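Subject: Re: [benchtop-arms] Corgate two-arm kit, anyone had one for a while?
Date: January 2023

> Thinking of ordering the Corgate two-arm bench kit for our shop. The
> quote I have is for the pair of arms, rails, clamps, and the Aser
> control software for a year. Before that we looked hard at the
> Peltiteck setup but the lead time kept moving.
>
> Mostly want to know: how long does setup really take, how bad is the
> wiring, and is the Aser license worth renewing after year one? We'd be
> sorting and handling small packaged stuff, nothing heavy. Any regrets?

Have had ours since November so can answer most of this. Typing between other things, sorry for the mess.

Setup. Two days for us, and that's with one of us having done arms before. The manual says an afternoon. No. The rails go together fast, the base plates are fine, then you get to squaring the frame and lose half a day. Do the frame BEFORE you put the arms on. We did it the other way and had to pull both off again.

Wiring — not terrible, not good. The wrist leads come too long and they give you a handful of ties and a drawing that doesn't match the connectors. Leave slack at the elbow. First week we tied ours down too tight and the left arm kept faulting at full stretch, code 34, which the manual lists as "see support". Support did answer, next morning, and they knew right away what it was. So points for that. Would of been nice in the manual.

Table. They'll sell you one. Don't bother, ours is a plain wood top and it's been fine. Just make sure it's heavy enough that it doesn't walk when both arms move together. And think about the floor space out back of the arms, they swing wider than the layout sheet shows. We had to shift a stand over after the first day.

Accuracy is good enough for small packaged stuff. Cases, little boxes, bottles with caps, all ok. Flat thin things are a pain, the fingers want something to get hold of. We're on cases right now, getting the two arms to share a job without getting in each other's way. Slow going but that's us more than the kit. 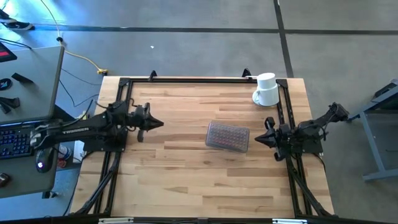

Does the kit need its own computer?
Any decent desktop will run it, but Corgate wants that machine kept for the arms only, and after trying it both ways I agree with them.

More on that bit as you'll hit it. Aser grabs whatever it can get when both arms are live, and if somebody opens a big spreadsheet the motion gets jerky. Not dangerous, just ugly, and it ruins whatever you were recording. Put it on its own box and turn off automatic updates. Ask me how I know.

Aser in general. The teaching side is good, you move the arm by hand, it remembers, you can trim the start and end after. The part for running two arms off one script is half finished. Works, but the error messages are useless and the timing page resets itself if you close it without saving. They said a fix is comming in the next release. They said that in November too.

Renewing: I'd say yes for one more year if you're using both arms together. If you only run one at a time you can stay on the version you have, it doesn't stop working, you just don't get updates or phone support. Check that your quote says that in writing though, the reseller told us something different at first.

Spares. Fingers wear faster than I expected. We've gone through 13 tips, some of that is clumsy handling on our side. Order a bag with the kit, shipping on its own is silly. Part number on our packing slip was 2273, ask them if it's the same for yours.

Can't say much on Peltiteck, only saw a demo. Arms felt stiffer, software looked older. The Mishra grippers are supposed to fit both makes with an adapter plate and I've got one on order, will post when its been on for a bit.

Regrets — only one realy, we skipped the paid setup visit to save money and then spent more than that in our own hours. If the quote has it as an option I'd take it.

Also ask which revision of the base plate you're getting. The older one has the bolt holes in an annoying spot, you can't get a wrench in once the rail is on.

Will dig out our settings file for the two-arm timing if you want it, just reply on list so the others can grab it too.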